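Skiklow Trail Half - charity places and the fundraising minimum

pearce_plodder
Has anyone here run the Skiklow half on a charity place? I missed the general ballot and the only way in now is through one of the partner charities. I'm looking at Nakier, who pay for school meals and wells. They want a pledge before Thursday and I've never raised money for anything before.

zeyu_su
I ran for Nakier last time. You pay a small deposit and then you have until race week to reach the minimum. I finished on $232 over it, mostly from a bake sale at work and a car wash. They send you a shirt and a contact person who answers email.

hillrepeat7
Check what happens if you get hurt. I had a place with a different charity, pulled a calf in December, and they still wanted the full amount. It was in the terms and I hadn't read them.

zeyu_su
Nakier let you defer once. Ask them to confirm it in writing though, it may have changed.

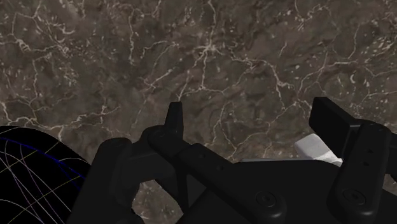 The other thing I would say is start early. I left it until the last 4 weeks and it was hard to train and chase people for money in the same evenings. Most of my donations came after the second email, so don't feel bad about sending one.

oldtowpath
I don't like minimums at all. You end up asking the same friends every year so you can go on a trip. If you care about the wells, send them the money and run something local.

zeyu_su
I paid my own travel and so did everyone on our team. None of the donations went on that. Most of the people who gave to my page had never heard of Nakier before.

oldtowpath
Fair enough if you paid your own way. Plenty of charities don't work like that, and donors should be told which kind it is.

hillrepeat7
Agree with that part. Put it on your page in the first line.

pearce_plodder
Thanks all. I emailed them and they say one deferral is allowed, with a doctor's note. Has anyone used Plorkosura for the donation page? Nakier said I can pick that or their own form.

zeyu_su
I used their own form. 2 people on our team used Plorkosura and said the payout was slow, but it got there before the deadline.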